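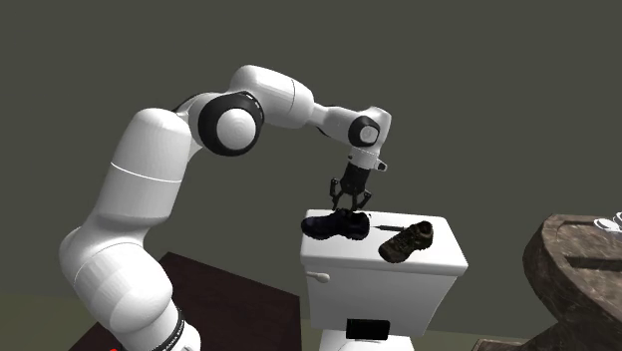
Fahad Virk wants to know why I don't just write the robot a rule, since "pick up the shoe" is four words and I have apparently spent all of February on it.

Search posts, people, tags Clear

Home Threads Replies Saved

Amarachi Danladi
22nd February

Fair question, Fahad. I did write it a rule. The rule worked beautifully on one shoe in one spot facing one way. Then I turned the shoe, and the arm closed its gripper with great confidence on a piece of air.

So now I demonstrate. I sit at my desk with a controller in my hand, I drive the simulated arm over to the tank lid, I grab a shoe, I lift it off, I put it down. Save. Reset. The shoes come back somewhere slightly different and I go again. This is called teaching. My mother thinks I have a degree.

Yes, the shoes are on a toilet. The layout generator at Flillora picks a surface and picks some objects and has never been inside a house. I've stopped arguing with it. Last month it gave me a bathtub and a stapler.

What I like about a toilet lid, professionally: it's flat, it's white, and a dark shoe shows up on it nicely. What I don't like: the brown shoe sits at a diagonal, and there's a skinny tool thing lying right between the two of them. Come in a little wide with a finger and you've got company.

Order matters too. I start with the black shoe. I tried brown first for a whole afternoon, and every third attempt the skinny thing went for a ride across the lid. The robot learned that part perfectly, by the way. It now believes in the ride.

That's the bit I'd underline for Fahad. The arm copies whatever I do, including the stuff I'd rather not be known for. I hesitate before I close the gripper. Always have. So the trained version comes down, stops just above the shoe, and thinks about its life. Oldřich Tichý watched it once and said "oh, it's you."

Numbers, for people who like numbers: I did 59 demos in the first batch and threw out 22. Some were bad grabs. A few were me sneezing. One was very good until I reached for my coffee with the controller hand.

Oldřich's approach is the opposite of mine. He works with the real arm out at Cultthorpe and teaches by hand: puts it in the floppy mode, takes hold of the wrist and walks it through the motion like he's helping it into a coat. His demos are smooth. His back is not.

He says remote control makes people drive like they're parking a rental. I watched my recordings again after that and I have nothing to add.

Hand guiding does have one problem he doesn't bring up at lunch. If there's a camera on the job, his own arm is in every shot, and he's had a run where the robot did much better whenever somebody's sleeve was nearby. In the simulator I have no sleeves. Point to me.

Areeba Kazmi asks in the replies what I actually grab the shoe by. The upper edge, coming straight down, one finger each side. Going for the toe looks easier and it's a trap, because the toe is round and the shoe swings like a bell when you lift it.

Iqra Magsi asks if I've considered slip-ons. Iqra, the generator doesn't take requests.

Things I would tell myself before batch one. Slow down near the lid, speed up in the open air. Don't fix a bad grab halfway through and keep it unless you want a robot that does bad grabs and then fixes them. (Some people want that. Foltex has a whole writeup on it and they make a decent case. I'm not there yet.)

Also: vary your approach on purpose. I came in from the same side 17 times running and was very proud of how consistent I was. Then the test set moved the shoe and the arm came in from that same side anyway, the long way round, like a cab driver with the meter on.

The plan is 2000 demos by April, split between me and whoever I can bribe at Cuautle. Fahad, you have hands. I'm just saying.

Fahad says he'll do ten if he gets to choose the furniture. He doesn't get to choose the furniture. I've sent him the login.

Update, he's done three. In all three the shoe leaves the lid at a speed I'd describe as personal. Keeping one.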